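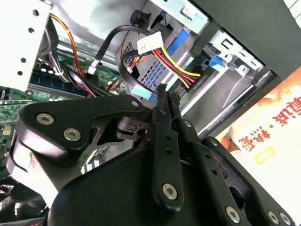
Search posts, people, tags
Posts > Leire Prieto > Threads

Right, I've been promising a thread on what happened when I tried to clear out my dad's old computer and ended up spending a whole winter on family photos. Make a brew, it's a long one.

Background: Dad kept everything on one big tower PC under the stairs. Everything! Bank letters, recipes, a half-written complaint to the council about a hedge, and every photo he'd taken or scanned since he retired.

When he moved into the flat there wasn't space for it, so it came to me, along with a carrier bag of leads and a biscuit tin of memory cards. I thought it'd take me a weekend. Ha.

First thing I did was copy the lot onto an external drive before touching a single folder. If you take one thing from this thread, please let it be that. Copy first, tidy later.

Second thing I did was make a cup of tea and look at the folder names. "New". "New 2". "Pictures good". "Pictures good REAL". "Ulladik". That last one took me ages to work out (it was the name of the campsite, with our caravan trip in it).

There were 2,000 photos in "New" alone and a lot of them were the same photo. Dad's method for backing up was to copy a folder into itself with a different name. Bless him.

I tried a duplicate finder that my friend Olaia Ortuño uses for her choir recordings, and it was good on exact copies but useless on ones he'd cropped or turned round. Those I did by eye, in front of the telly, with a hot water bottle.

I set myself 15 minutes a night. Some nights I did two hours and went to bed at a silly time with my head full of 1980s curtains, but the rule got me to sit down, so I'm keeping it.

Naming files: I went year first, then place, then who. So 1987-august-beach-auntie-sol. Boring, but it sorts itself and you can search it. I didn't bother with fancy tags after the first evening, I kept forgetting which ones I'd used.

If you don't know the year, put your best guess and an x on the end. My files are full of x's. I've made my peace with it.

The biscuit tin was the best bit. Eight cards, and one of them had my cousin's wedding on it, which we all thought had gone for good when the photographer's shop (Bermúdez, on the corner by the old post office, lovely man, terrible parking) closed down.

Rang Auntie Soledad straight away and she cried, then I cried, then she told me she'd never liked the cake.

Now scanning. The prints were in those sticky albums from the seventies with the plastic film, the ones that grip your photos like they owe them money. Dental floss, slid behind the print, very slowly. Don't pull. I pulled the first one and lost the corner of a donkey.

For anything properly stuck I left it on the page and scanned the whole page, film peeled back. Looks nice that way too, you get Mum's handwriting underneath.

Somebody's going to ask what resolution. I did 600 dpi for small prints and 300 for the bigger ones and they look fine to me. My brother-in-law thinks I should've gone higher. My brother-in-law is welcome to come round and do it himself.

I sent the slides away, all 55 of them, as I couldn't face it. They came back in proper order with the writing on the mounts typed up in a list, and I'd pay for that again tomorrow.

One evening I took the laptop round to Dad's and we went through the mystery people together. He got nearly all of them! There's a man with a moustache who's in every single party from one year and all Dad would say was "oh, Valeriano, he came with the sofa". I've got more questions than I started with.

Write down what they tell you while they're telling you. I had my phone recording on the arm of the chair, and the chatting is worth as much to me as the pictures.

Where it all lives now: one drive at mine, one at my sister's in the wardrobe, one copy online. We swap the wardrobe one when she comes over for Sunday dinner, if we remember.

I'm making a printed book next, just the caravan years. Dad wants the donkey on the cover, missing corner and all.

Oh, and the hedge letter! He never sent it. The hedge is still there, I went past on the bus.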